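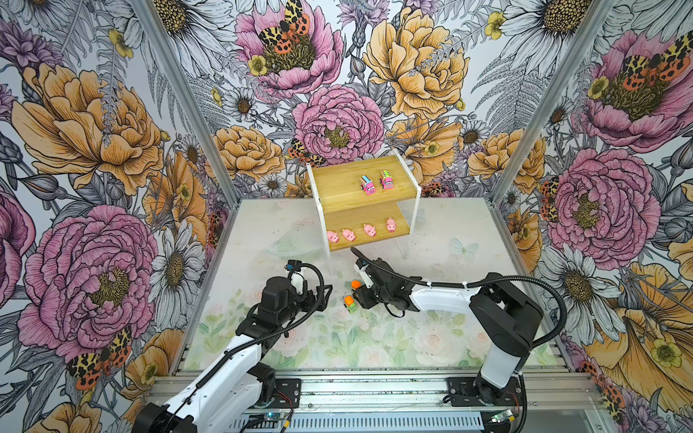
Unit 2: Pattern, Scale and the Small Display
Handout for the Tuesday group - please bring it with you, we'll be scribbling on it

Wallpaper first, because I can never wait. Look at how many sizes of flower are living together on those three walls. The big peonies, pink on one side and orange on another, do the shouting. The daisies come next, white with golden centres, and then the little yellow buttercups and grey ferns fill the gaps so the eye always has somewhere to go. And the moths! Orange and black, with spots, and one has settled right on the upper petals of a peony on the back wall. I love a pattern that rewards a second look.

Ground colour
All of this sits on light grey. Try to picture the same drawing on cream, then on navy. Helmut Ackermann had last year's group paint both versions in gouache, and the navy one swallowed the ferns whole. Grey lets the ferns drop back quietly while the oranges stay warm. Keep a note of the ground colour in your sketchbook every time you copy a pattern, even a scrap.

Floor against wall
The mat is off-white with faint grey specks, and towards the front it has soft watercolour roses in pale pink with green leaves. So we have flowers on flowers, which plenty of books will tell you to avoid. Why does it hold together? Mostly contrast of strength. The walls are dense and drawn, the roses are washed out and gentle, and there is plain floor between them. There's a pale blue butterfly on the mat too, to the right of the shelf, so faint that half of you will miss it on a first pass.

The shelf and what's on it
Two tiers, light wood on top, white side supports running down to the floor. A plain shelf is a real gift in front of a busy wall. The two pink toy trucks on the upper board have cartoon faces and touches of green and yellow on top, and one sits a little farther forward than its neighbour. Pink again, you'll notice - the same family as the peonies, but in a solid shape that the wall can't swallow. Kyriaki Karagiannis calls this "borrowing from the wall", and it is the phrase I'd like you to use in your write-ups.

Clear things
A transparent dish to the left of the shelf all but vanishes against the mat. Handy to remember when you want storage that doesn't add to the muddle, and a nuisance when you want people to notice it.

Studio task
Choose one patterned paper from the Wallcombe sample books (back cupboard, second shelf) and build a small three-sided display around it. Card walls are fine. Add one plain shelf and two objects that borrow a colour from your paper. Then swap the objects for something that borrows nothing and draw both.

Bring for next time
Sketchbook, scissors, a soft pencil, two small toys or ornaments
Your notes on Vilmos Deák's talk about repeats, if you went

Finished pieces go on the window ledge by 12, names on the back please.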